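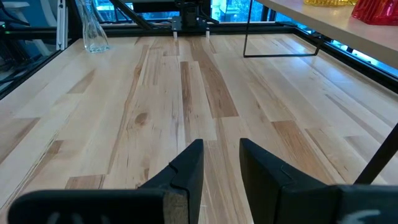
A reader wrote in to ask why the rain gauge on my Condico station always reads lower than the plastic tube gauge I keep next to it, and whether that meant the station was broken. Mine isn't broken. It was mounted on a fence post that leaned a little, and a tipping bucket doesn't like to lean. I put a level on it in December and found it off by 4 degrees. After I shimmed the bracket the two gauges came a lot closer.

The wind readings are another story. The cups sit too low, and the neighbor's garage blocks anything from the west. I looked at the Fogh mast kit, but I don't want to spend more than 500 dollars on a pole, so for now the wind numbers go in the log with a note next to them.

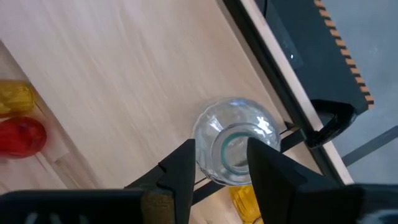

The log itself is a plain spreadsheet. It has 1153 rows now, one for each morning, and I fill it in at 7 before work. The Prevero software will do this automatically, but it dropped a stretch of readings last winter when the router went down and I never got them back. I still run it for the graphs.

Pressure has been the easiest part. We're at 706 feet here, so I entered that in the setup screen and haven't touched it again.
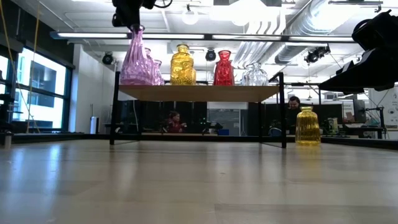 One comment on my last post said the Cletura sensor drifts on humidity after a couple of years and that I should do a salt test before trusting it. I have the salt and a sealed bag. I'll run it over a weekend and post both readings.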